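Filed under: Working Papers > Home & Habit

Home | Papers | Notes | Contributors | Search

4. What people told me about where they sleep

I went into the interviews thinking I'd mostly hear about beds. I'd written a tidy little schedule of questions (Appendix B, if you're keen) and nearly every one of them had the word "bedroom" in it. By the second household in Stoltstead I'd crossed most of them out. People who rent small places don't always have a bedroom in the sense I meant, and even when they do, they don't always sleep in it. Juwita Sembiring, who did half the visits with me and is a far better listener than I am, suggested we just ask "where did you sleep last night, and what did you have to move first?" That second bit changed the whole study!

So the numbers, such as they are. We visited 10 households in Stoltstead and 7 in Dretine, all of them renting, all of them in places where at least one room did two jobs. I'm not going to pretend that's a big sample. What it gave us was hours and hours of talk, and I'd rather have that than a thousand ticked boxes (Milan Declercq disagrees with me on this, and has done since we shared an office).
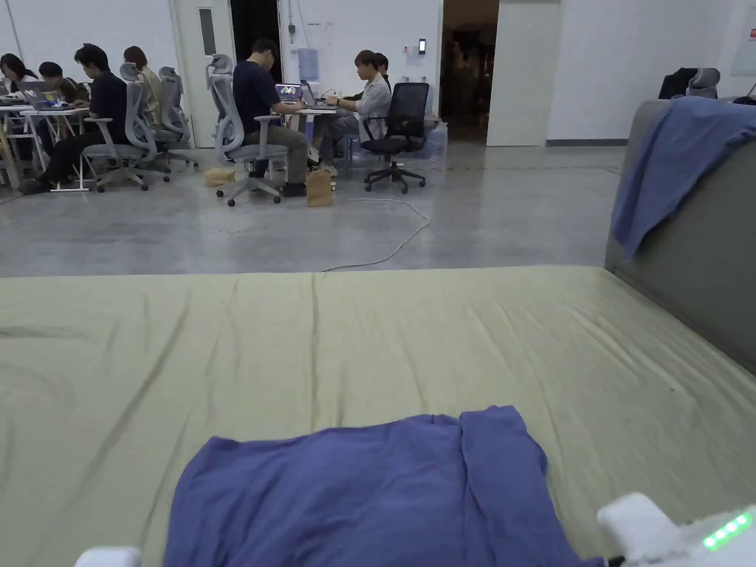

The theme that came up first and kept coming up was what I've been calling the changeover. That's the stretch of the evening when a room stops being for work or telly or homework and starts being for sleep. Some people whizz through it. Others told us it takes up a surprising amount of their night, and they'd never thought of it as a chore until we asked. One woman in Dretine said she "puts the day away", a phrase I loved so much that it nearly ended up as the title. Her neighbour upstairs thought this was ridiculous and said he just shoves everything to one side and gets in.

Now, I'd expected the changeover to be a source of grumbling, and there was a bit of that. But plenty of people were fond of it. It was the one time they weren't answering messages. A couple who worked opposite shifts said it was how they knew the other had been home, from how the pillows were left. Earlier work on the topic, mine included, treats sharing a room between functions as a shortage to be fixed. I think we got the emphasis wrong.

Bedding itself turned out to be a language of sorts. Folded meant one thing, piled meant another, and every household had its own rules for which blanket was a "day" blanket. Edin Jurić, who coded the transcripts, ended up with so many labels for blankets that we had to sit down over a long lunch in October and merge them. We kept 7 in the end. He's still cross about losing "visitor's but not for visitors".

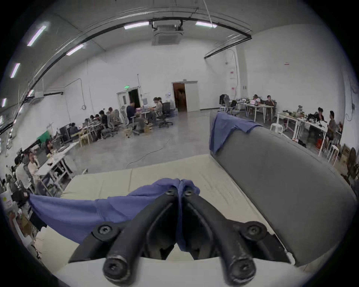 Figure 2. A mattress and a blue cloth.

The second theme was noise, and I'll be quicker here as Section 5 covers it properly. If your bed is beside the fridge, you learn the fridge. People described the hum, the click and the shudder in order, like a favourite song. Three of the Dretine households were on the same street behind the Collet bakery and all brought up the delivery van without being asked. None of them had complained to anyone. "Who'd I ring?" was the general feeling.

Then there's the matter of guests. I'd assumed people in one-room setups wouldn't have anyone to stay, and I was flat out wrong. They had heaps of people to stay. The rules were just spelled out more clearly than they'd be in a bigger house, down to who gets the wall side and what time the kettle is allowed on. I've wondered since whether the big-house version, where everyone's too polite to say anything, is really the easier one.

I'll come back to storage in the next section, where the colour of the sheets gets more attention than you'd think.

Posted Jan 16, 2020

Comments (3)

Thibault Fleury: Really enjoyed this one. Did you ask anybody about naps? In my first flat the changeover happened twice a day.

Marcelle Leblanc: I grew up on the Drornon side of Dretine and can confirm the van. Could you say a bit more about how households were recruited? I couldn't find it in Section 3.

Edin Jurić: For the record, the label was a good label.

< Section 3 | Contents | Section 5 >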